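Pollulero

Pollulero is a student robotics project in the town of Bondivberg. It is run as an elective class in the first half of the school year and as an open club in the second half. Its subject is the clearing and sorting of household litter, first by students who work with hand-held grippers and later by a small robot arm that is trained on the recordings. The project is best known in the region for its participation in the Motari, a yearly contest for school and college teams, which takes place in May.

Name

The name was chosen by the first class from a list of invented words. It has no meaning in any language the students knew. In older notices of the school it is also written "Polulero" with one l, and this form is still found on the door of the workshop.

History

The project began as a part of the general technology course. The students of that time built simple line-following vehicles, and the work with litter came in through a homework task, in which a vehicle had to push paper balls out of a marked area. Several groups found that pushing was easy and that picking up was hard, and they asked to continue with the second problem. The school registered Pollulero as a separate elective on 02/01/2020.

In its first year the class had 13 students. They shared one arm on a fixed base, which had been bought used, and most of the lessons were spent on its repair. The arm could lift wooden blocks and small cans but it failed with soft objects. A crumpled wrapper was either missed or pressed against the table until the motor switched itself off.

The change to hand-held grippers was made after a long discussion in the club. Some members were against it and said that a tool moved by a human hand did not belong in a robotics class. The other side answered that the arm needed good movements to learn from and that the students could make such movements much faster by hand than by writing them as code. Both opinions are printed in the yearbook of the project. Today the class has 22 places and students from two neighboring schools may also apply.

Organization

The class meets in the Katsaros Room, a former drawing studio on the ground floor of the school. The club part has no fixed room. Its members work in the Katsaros Room when it is free and otherwise in kitchens, living rooms and other ordinary places, as the project wants recordings with different furniture and different light. A family that offers a room receives a sheet with the rules one week before. The sheet asks that the room be left as it usually is, with the normal things on the tables and chairs.

Students work in pairs. Before a session the pair agrees on who begins and on which object is left for the end. New members start with the empty gripper and practice only the opening and closing. They go on to solid objects, then to paper, and then to thin plastic, which is regarded in the club as the most difficult material.

Method

A typical task is the clearing of a table into a bin. The litter is placed on a cloth, and the students take it up piece by piece with the grippers. Touching an object with the fingers ends the attempt, and it has to be started again. One attempt may last up to 90 seconds. There is no extra credit for finishing early, and the written guide of the class asks for a calm movement with a short stop before the jaws are closed.
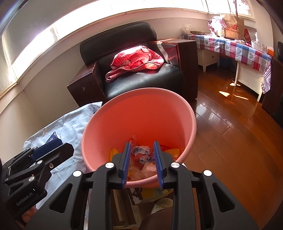
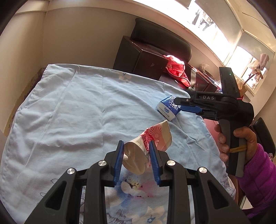 Clearing a table with hand-held grippers. First picture: open jaws over the bin. Second picture: a crumpled paper cup between the blue fingers.

The guide names some difficulties that come back every year. A paper cup changes its shape when it is pressed, so a student who corrects the grip has a different object in the jaws than before. Clear film is hard to see in the recording, above all near a window. A cloth on the table can be caught together with the litter and pulled along. For this last case the guide recommends that the lower edge of the fingers should stay a little above the cloth and that the object should be taken at its highest fold.

Another part of the guide is about the bin. The gripper should be brought over the opening first and lowered only then. Beginners often open the jaws too early, at the rim, and the piece falls on the outer side. When two students clear the same table, the one whose gripper is nearer to the bin finishes the movement and the other one waits.

After the session the attempts are reviewed by a different pair. They mark each attempt as clean, usable or rejected, and they write a short reason beside every rejected one. The most common reasons in the club's log are "touched by hand", "object dropped" and "view blocked". The collection that was prepared for the last contest contained 800 accepted attempts.

Training of the arm

The accepted attempts are used in the second half of the year. The students change the settings of the training program, let it run during the night in the computer room of the school, and test the result on the arm the next day. The tests are made in the Katsaros Room on a plain table. Results with paper are described in the yearbook as good. Results with wrappers are described as mixed, and with clear film the arm still fails more often than it succeeds. The yearbook also notes that the arm did better after recordings from private homes had been added, although the test table itself had not changed.

Participation in the Motari

Pollulero has entered the Motari in the category for service tasks. In this category a team receives a table with unknown objects and has to empty it without moving the things that do not count as litter. On its first participation the team was stopped in the qualifying round, when the arm put a pair of reading glasses into the bin. The glasses are now kept in the Katsaros Room. In the following contest the team reached the final round and received the jury's mention for documentation.

The rules of the category were later changed so that the teams must hand in a description of how their training material was made. The sheet for families and the guide of Pollulero were added to this description in full.

Reception

The local newspaper of Bondivberg has reported on the project several times. An early article criticized that the students spent whole afternoons with wrappers and old cups, and a reader's letter asked why they did not simply clean up the park. The club replied with an invitation to a session, and a park cleaning with grippers has been held each spring after that. No recordings are made on this occasion.

See also

Motari (contest)
Katsaros Room
Education in Bondivberg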